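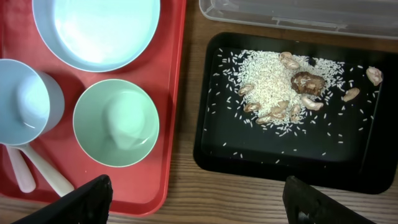

The Standard Cup and Its Discontents

A recipe is a specification, and most domestic specifications are poor ones. They give a quantity, a unit and a name, and leave the reader to supply the density, the grind, the temperature and the method of filling. That the dish usually comes out well enough says more about the tolerance of stews than about the quality of the instructions.

Baking is less forgiving. A loaf or a sponge depends on the ratio of flour to water, and that ratio is set by mass. Measure the flour by volume and the mass is free to wander. The same cup, filled by the same person from the same bag, can return quite different weights according to whether the flour was spooned in, scooped out, sifted first or left to settle for a fortnight at the back of a cupboard.

Shafiq Bandara has spent much of his working life on this problem. He trained as a metrologist, moved into food manufacturing and now runs the test kitchen at Vurkness, a small firm that checks recipes for publishers before they go to print. The kitchen occupies the upper floor of a former seed merchant's, and its chief item of equipment is a row of balances on a stone bench, levelled each morning at 7 o'clock before the ovens are switched on. Air currents from a hot oven are enough to unsettle the finest of them.

Last June the firm ran a trial on plain flour. Volunteers were given a cup, a bag and a straight-edged knife, and told to measure one level cup without further guidance. The exercise was repeated until 524 cups had been weighed. Bandara will not release the full table, which belongs to the client, but he is willing to describe its shape. The weights did not cluster around one value. They formed two humps, one for people who dipped the cup into the bag and one for people who spooned the flour in, with a thin scatter between them made up largely of people who did both.

"An average of those two groups describes a cup that hardly anyone filled," he says. "If you print the average, you are wrong for both."

The physics is simple enough. Flour is a powder of fine, irregular particles that cling to one another and trap air. Pouring it gently leaves a loose structure with many voids. Dragging a cup through it collapses the voids against the wall. Tapping the cup on the worktop collapses more. Engineers who handle powders in bulk quote at least two densities for the same material, one poured and one tapped, and treat the ratio between them as a measure of how badly the powder is likely to behave in a hopper. Granulated sugar has a ratio close to one. Its grains are hard, fairly regular and already sit near their closest practical packing, so a cup of it is a dependable thing. Flour, cocoa and icing sugar are at the other end. Brown sugar is worse still, and recipes acknowledge as much by asking for it packed, a word with no agreed force behind it.

Liquids avoid the packing problem and bring their own. Water in a narrow vessel climbs the wall slightly and forms a curved surface, and the reading should be taken at the bottom of the curve with the eye at the same height. In a wide jug, a small error in the level is a large error in the volume. Halving the diameter of a vessel makes the same slip of the eye four times less costly, which is the reason laboratory cylinders are tall and thin, and the reason they fall over. Domestic jugs are squat because they have to survive a sink.

Then there is the vessel itself. Ewan Munro, who calibrates volumetric glassware for teaching laboratories and does kitchenware as a sideline, works by weighing the water each vessel holds, correcting for temperature and working backwards to the volume. He is not much troubled by cheap cups. Moulded plastic is consistent from piece to piece, and if the mould was cut correctly the cup will be close. His complaints are about markings. A printed line may be as thick as the error it is supposed to prevent, and it may be applied in a separate step, on a different machine, with its own misalignment.

He is also wary of the question of which cup. The metric cup is 250 millilitres. The customary American cup is a little under 237. Older British books have a breakfast cup and a teacup, both of which depended on the china in the house. A reader who owns one set and follows a book written for another will be out by a consistent fraction, and because the fraction applies to every ingredient measured by the cup, the recipe may still work. The trouble starts when it also calls for three eggs and a 20 centimetre tin. Eggs and tins do not scale.

Spoons get less attention and deserve more. In Britain the measuring tablespoon is 15 millilitres, but in Australia it is 20, and a book that crosses between the two markets without revision will carry the discrepancy into its raising agents. A third more baking powder than intended gives a cake that rises fast, sets late and sinks in the centre. Norbert Illés, a pastry instructor, keeps a file of letters from readers reporting this fault. Most had blamed the oven.

Ovens are a fair suspect all the same. Illés advises anyone with a persistent problem to buy a freestanding thermometer before changing a recipe, and to read it after the oven has cycled several times, as the first indication of readiness generally refers to the air near the sensor and not to the walls.

The obvious remedy for the flour problem is the scale. A basic digital kitchen scale resolves to one gram, and for bread, cakes and pastry that is more than sufficient. Its limits show at the small end. A teaspoon of dried yeast weighs in the region of three grams, and a scale that steps in whole grams has little useful to say about it. Many cheaper models also discount very slow changes in load, treating them as drift, so that yeast sprinkled in a pinch at a time may not register at all. Bandara's advice is to lift the bowl off and put it back, which forces a fresh reading, or to keep a second, finer scale for anything under ten grams. Where neither is convenient he uses a measuring spoon, levelled, and considers the matter closed.

Batteries are a further source of error, since some load cells read low as the supply falls. A known weight kept in the drawer settles the question. Bandara's own is a brass cylinder of 676 grams, turned from offcut by a friend and weighed on one of the good balances. The odd value is of no consequence. A check weight has to be stable and known; it does not have to be round.

Publishers have been slower to change than kitchens. Gillespie Dalgleish, who edits cookery titles, reports that weights now come first in nearly all the manuscripts she receives, but that volume equivalents are still demanded for export editions and are frequently produced by dividing everything by a single figure. Her house style now requires each conversion to be measured by hand and the filling method to be stated once, at the front of the book. Few readers look at the front of the book. She has asked for the note to be repeated at the head of every baking chapter, and the designers have so far found room for it in two.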